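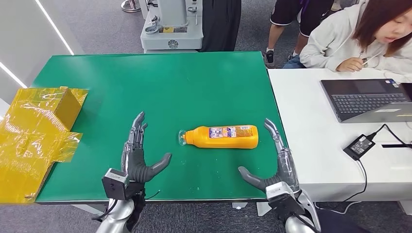

Catálogo Tikura – N.º 12 – pág. 90

Garrafa Nament 329 com tampa
Referência: NM-329

A Nament 329 é uma garrafa reutilizável para detergentes líquidos, sabão de mãos e produtos de limpeza diluídos. Tem uma capacidade útil de 329 ml e foi pensada para balcões de cozinha, lavandarias pequenas e carrinhos de limpeza, onde as embalagens de litro ocupam demasiado espaço.

O corpo é de polietileno de alta densidade, com parede reforçada na base. O gargalo aceita todas as tampas da série Nament: tampa simples, bico fino, doseador de pressão e pulverizador. As tampas vendem-se à unidade e a garrafa traz de origem a tampa simples. O bico fino é o mais indicado para produtos espessos. O pulverizador serve apenas para líquidos fluidos e entope com sabões cremosos.

Características
Capacidade útil: 329 ml
Material: polietileno de alta densidade
Tampa incluída: simples, de rosca
Cores: laranja, branco, cinzento, verde
Unidades por caixa: 12
Temperatura máxima de enchimento: 60 °C
Lavagem: à mão ou no cesto superior da máquina

Enchimento e recargas
A garrafa enche-se diretamente a partir dos bidões Romaniuk de 5 e 10 litros, com a torneira própria, ou com um funil comum. Deixe livre o espaço acima da linha gravada no ombro da garrafa. Quando mudar de produto, passe-a duas vezes por água morna e deixe-a secar aberta, virada para baixo. Não misture restos de produtos diferentes, em especial lixívia com desincrustantes ou produtos amoniacais.

Não é adequada para solventes, diluentes, acetona nem combustíveis. Também não se destina a alimentos ou bebidas – para esse fim consulte a série Nirkdale, na secção de cozinha.

Rótulos
Cada caixa inclui uma folha de rótulos em branco, resistentes à humidade. Escreva o nome do produto, a diluição e a data de enchimento com marcador permanente. Em locais de trabalho, o rótulo deve repetir os pictogramas de perigo da embalagem original. Para encomendas a partir de 1020 unidades imprimimos os rótulos com o texto e o logótipo do cliente. A prova segue por correio eletrónico e a produção só arranca depois da aprovação por escrito.

Encomendas e entrega
Venda à unidade ou à caixa. As caixas em stock saem do armazém em dois dias úteis. A cor verde está temporariamente esgotada e volta a estar disponível em dezembro. As devoluções são aceites no prazo de 90 dias, desde que as garrafas não tenham sido usadas e venham na caixa de origem.

Pedidos de orçamento para quantidade: Oksana Holovko, departamento comercial.

Produtos relacionados
Torneira para bidão Romaniuk
Doseador de pressão Nament
Folha de rótulos avulsa

Página atualizada em 19/11/25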